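Section 3: Recording a Boundary Walk in Clarnine

Welcome to the fun part! By now your village group has its account and its base map, and you can start putting the real edges of the land on it. A boundary walk is where elders, neighbors and clan representatives go along the line together and agree on each marker as they reach it. Clarnine keeps the points, the names and the spoken testimony in one record, so a land committee or a mediator can open it later and find everything in its place.

Before you set out

1. Charge the handset to full and pack the spare battery.
2. Open Clarnine and tap New Walk. Choose the parish, then the claim number (Strand parish claims begin with 11).
3. Add every party to the claim, including the ones who disagree with it. You need at least 3 witnesses from each side before the Start button turns green.
4. Read the consent statement aloud in the language people use at home. Record each person's answer.

Note: If a neighbor can't come on the day, you can still add them as Absent, Notified. Please don't use this for someone who was never told!
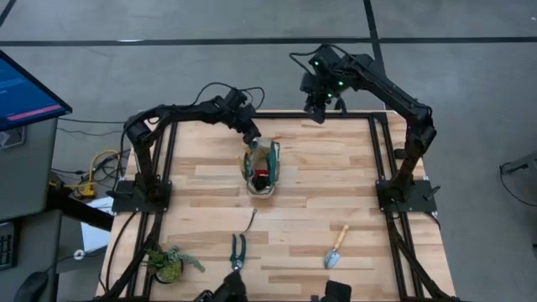
Butcher-block workbench with an open fabric tool bag.

Walking the line

5. Stand at the first agreed marker (a tree, a stream bend, a stone, an old grave) and tap Drop Point. Hold still for 10 seconds while the reading settles.
6. Type the local name of the marker exactly as people say it. Spelling can be cleaned up afterward, and the local names are often the best evidence in the whole file.
7. Tap the microphone and let an elder tell the story of the marker. Let them talk! The longest claim in our test area, at Drendov, has 273 points, and nearly all of them carry a recording.
8. Where the parties don't agree, tap Disputed and drop one point for each version. Clarnine draws both lines in orange and gives neither one priority.
9. Go on until you are back at the first marker, then tap Close Line.

Caution: Never drop a point from a distance or from memory. A point nobody stood on can sink an otherwise good claim at mediation.

Caution: Don't carry on if the walk turns heated. Tap Pause, which saves everything, and come back another day with the mediator present.

After the walk

10. Show the finished map to everyone before you leave, and tap Reviewed once each side has seen it.
11. Sync when you next have a signal. A copy goes to the Truston archive and another to each party's contact.

Note: Grazing routes and shared water points go on their own layer, covered in Section 4. It's a lovely feature and well worth the extra hour.

Text by Njål Lundgren. Last revised March 22, 2019.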